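Contact segmentation, again

I've spent most of June on the contact segmenter in Evura and I want to write down where it's at before I forget why I changed things.

Evura is the tool I use for turning first-person recordings into action segments that Punus, the planner, can read. Each segment has a start, an end, a hand, an object and a verb. The hand tracker is fine. The object masks are mostly fine. The trouble is in the code that decides when a hand is holding something, as opposed to being near it or touching it with a fingertip.

The old version used one rule. If the distance between the fingertips and the object mask stayed under a threshold for 12 frames, it called that a grasp. It worked well enough on the kitchen clips, where most objects are big and get picked up properly. In the bathroom clips it fell over. Small things on a bench get nudged, steadied and pressed down on, and all of it came out as "grasp". Punus then assumed the object would move with the hand, and the plans were rubbish.

I'd been colouring the overlays by hand and verb and stepping through the ones Delali Sarpong had flagged. She labelled 197 segments in the bathroom set and disagreed with Evura on a lot of them. The raw views from one clip:

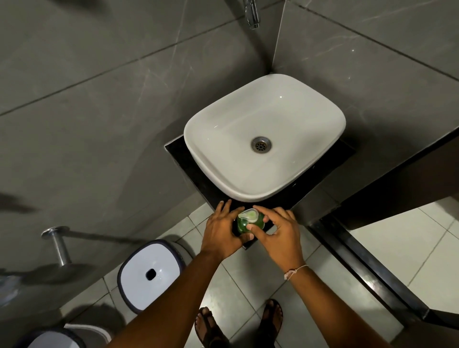
Both hands are on the green container. In the next one the left hand has a green container and the right index finger is pressing on a toothbrush.

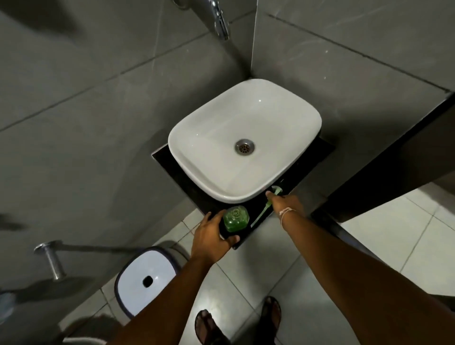

So I split the state in two. Each hand now carries a contact type (none, touch, press, hold) and a separate flag for whether the object is supported by something else. A hold needs fingers on at least two sides of the mask. A press needs one or more fingertips over the mask and no relative motion between the object and the counter. When the evidence is weak it stays at "touch" and the planner treats that as no commitment.

The two-handed case took longer. Evura used to give each object to a single hand, whichever was closer, and the label would flip back and forth every few frames. Now an object can belong to both, and there's a 400 ms hold-off before ownership changes. I tried shorter values and the flicker came back. Longer ones swallowed real handovers.

Shiny surfaces are still a problem. The masks pick up highlights on ceramic and chrome and the edges wander. Delali wants to try the Grenetti depth filter, and I've been putting it off – the last time I used it the build took six goes to get through on my machine.

The changes are on the main branch. The config key is contact_mode, and the old behaviour is there under "legacy" if you need to rerun earlier results. I haven't updated the Annan exporter yet, so it still writes every press as a grasp. That's next.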